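12 shares 5 comments

Section 5. Getting your bench ready for the Grivix hand tool

If you have packed at the Zinau benches for years, a good part of this will feel familiar, and please don't let the new kit hurry you. The Grivix learns the packing work from your hands, so the way you already do the job is what we want it to see. Jolanta Nowicki on the early shift took about a month to feel at home with it, and she still sets up at her own pace.

1. Clear the bench and wipe it down. Cartons can stay at the back, as long as you can reach past them comfortably.

2. Open the fingers fully and hold the tool low over the wood. Look at the two pads – they should face each other squarely with nothing between them.

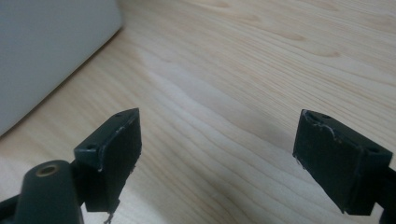

3. Check the pads for wear. White, scuffed edges along the top like these are common on a tool that gets regular use, and you may carry on with it. Run a fingertip over the gripping faces all the same, and if a piece lifts or feels sharp, put the tool back on the rack and take another.

4. Close the fingers gently, then open them again. Do this 5 times before your first carton.

Caution: keep your free hand clear of the gap while the fingers are closing.

Note: the old target of 345 cartons a shift does not apply while you are using the tool. It is 300, and your breaks stay exactly as they were. Nitolow sorting has moved to the afternoon, so you won't be called away halfway through a run.

5. Sign the bench sheet and tell Celina Sobczak if anything felt stiff or awkward – she would much rather hear about it before lunch than find it at handover.

Share this page 0 likes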